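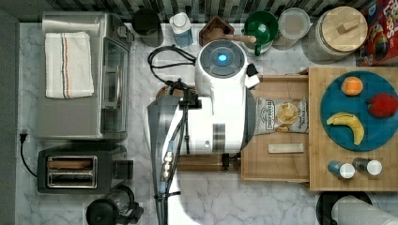

*Fig. 1. Kitchen counter from above, toaster oven on the left.*

## Hiring a small hall: how people choose, and why they give up

Our group studied the hire of Anen Hall in Hastgate. The hall has one large room, a smaller room at the back and a kitchen. It is let for birthdays, wedding receptions, memorial teas and club evenings. The manager told us that many people ask about the hall but few of them book, and we wanted to find at which point they stop.

### Method

We read the enquiries which came by e-mail between January and June. There were 224 of them. We removed the ones which were only advertising or were sent twice, and 200 remained. For each enquiry we noted the kind of event, the first question asked and if a booking followed. We also compared the hire page with that of Horkwood Rooms, which is of similar size.

### What we found

In 107 of the enquiries the first question was the price. This surprised us, as the price is on the website. Later we noticed that it is given per hour, and the hours for preparing and cleaning are mentioned on a different page. A family who wants a party from 6 pm to 10 pm cannot easily know what they will pay in total. At Horkwood the page gives one price for an evening, with the preparation included.

The second common question was about the kitchen: whether it is part of the hire, and whether an outside caterer may use it. The hire agreement says yes to both, but in small letters on the last page.

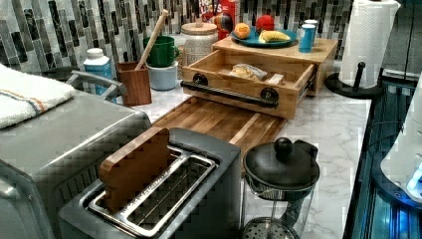 Jennylyn Lacson wrote to us, after reading our draft, that she had given up her own booking for another reason: she was asked for the full deposit before she could visit the rooms. She would have paid it gladly the same evening if someone had shown her the place first. We had not asked about visits in our form, so we added the question for the last part of the work.

### Suggestions

1. Show a total price for an afternoon and for an evening.
2. Put the kitchen rules on the first page of the agreement.
3. Offer a visit before the deposit is paid.
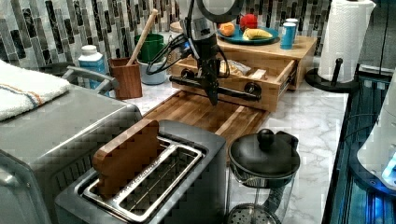
Small daytime meetings are the group which the hall serves least well. They need the back room for two hours, and the catering list starts with a buffet for a full reception. We propose a simple "tea and fruit" choice. One plate with an orange, an apple and a banana, and a couple of cups next to it, as in the last picture, is already close to what these groups described to us. The Fajardo reading circle, for example, wanted only hot drinks and something to share.

### Limits of the work

We did not see enquiries made by telephone, and the manager believes that older customers prefer to call. We also could not learn where people went when they did not book with Anen. The deposit question was added late and has too few answers for a table, so we report it only in words.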